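Print this item | E-mail this item
Reading time: 3 minutes

The dishes job: what went wrong with Ots
August 3, 2023
By Marloes Goossens

Regular readers will know I've been hard to please about household robots, and the fault report that Uladura sent out to its trial partners hasn't softened me. It concerns Ots, the two-armed kitchen model, and the chore everyone seems to want a robot to do first, the dishes. Sink, rack, dishwasher, and back again. It sounds like nothing until a machine has to do it with hands.
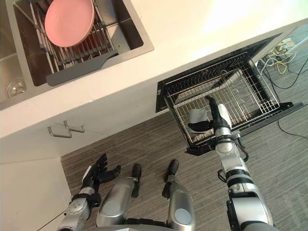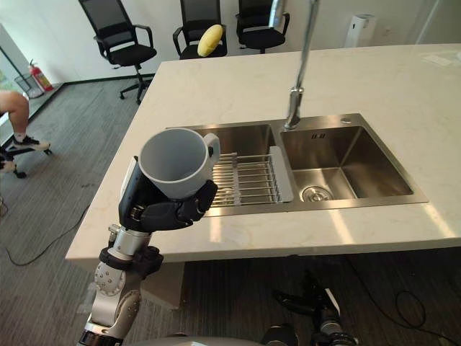
Dishes work with Ots, at the dishwasher and at the sink.

Kaja Urbonaitė thinks we are all being a bit precious about it. She wrote in after the last issue to say that her dishwasher at home has been loaded badly by humans for years, that plates get chipped, that a mug goes down the stairs now and then, and that she can't see why a robot should have to do better than her own family before it's allowed near a cupboard. Fair enough, as far as it goes. But when a teenager drops a mug, the teenager knows it.

The fault in the report is a different sort of thing. During a long run of handling trials, Ots lost the signal that tells it how hard the fingers of the right hand are closing. It didn't stop. The software filled in the last good reading and kept going, so as far as the controller knew the grip was fine. The hand went on tightening for 3 seconds, a bowl broke, and the arm then carried on to the rack and "placed" what was left of it. The log recorded a completed task. A person standing by hit the stop button on seeing the pieces.

No one was hurt, and the report mentions this early and often. I'd have liked more on the log. If a machine can break a bowl and mark the job as done, then every success figure we've been shown from this model needs another look, including the ones I've repeated in this newsletter.

Uladura says the cause was a worn connector at the wrist, where the cable flexes each time the hand turns over. The connector has been swapped for one with a locking collar. There is also a software change: if the grip signal freezes, the arm is meant to hold still and call for help. Ott Ozoliņš ran the repeat trials, 195 of them, with the signal pulled on purpose at odd moments. The arm held still in all but 2. In those it finished the movement it had already started, then stopped.

The report calls that "within expected behaviour". Expected by whom? I'd want to know what the arm was doing in those cases and how far it travelled before it gave up. The tables don't say. I asked, and was told the details would be in the next revision.

There's also the matter of the open hand. Ots has two, and the test plan only covers the right one. Priit Pētersons tells me the left uses the same connector and hasn't been changed on the older units. The advice for now is to check it by eye before each session. I don't think much of checking a wrist connector by eye.

If you have an Ots on trial, ask for the revised stop settings in writing, and keep your own tally of breakages next to the robot's. Send me both. I'll print whatever doesn't match.

E-mail this item to a colleague | Print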